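Ticket 365: planner stalls or clips the rack in the kitchen simulation
Opened by: Nermina Berisha
Assigned to: Mirsad Georgiev
Product: Tavilov motion planner
Status: open, waiting on reporter

Nermina Berisha wrote:

Hello all, and sorry in advance for the length of this one. Since I moved our Sastville kitchen over to the new planner build I've had no end of bother with the dishwasher task. The arm is meant to put the cup and the bowl in the rack. Out of 30 runs, 3 gave up with "no valid path", and a few more brushed the wires on the way in. I did wonder about the close-up camera first, as it gets very little to work with when a finger is right up against the lens side.
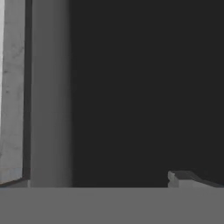

I've tried turning the depth filter off and on again, and clearing the saved map between runs, and neither made a scrap of difference that I could see. The log always stops at the same line:

plan_place: goal in collision (rack_lower), retry 102

Mirsad Georgiev replied:

Hello Nermina, please don't apologise, I'd much sooner have too much than too little! That line comes from the planner and has nothing to do with the cameras, so you can leave the filter as it was. Could you tell me how the rack is loaded? The start layout I have here from Wevine has the cup and bowl on the worktop and the dishwasher open.
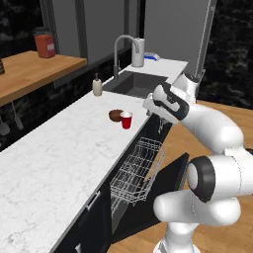
My hunch is that your rack is going in as one solid block. The old build quietly swapped it for the wire shape, and the new one expects you to ask for it. Look in your kitchen file for rack_lower and set collision_shape to mesh, then restart the planner (a reload won't pick it up, I'm afraid, and that one has caught me more than once).

Nermina Berisha wrote:

Well, you were quite right, it was set to box! I've changed it and restarted, and the "goal in collision" line has gone.
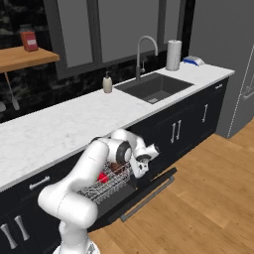
I'm still seeing a long pause before the gripper opens, roughly as long as it used to spend on its retries. Should I lower the retry limit, or is that a separate matter?

Mirsad Georgiev replied:

Lovely news about the box. Leave the limit alone for now and send me the timing log from one slow run, please. Edeltraud Ehlers looks after the gripper side and I've added her to the ticket.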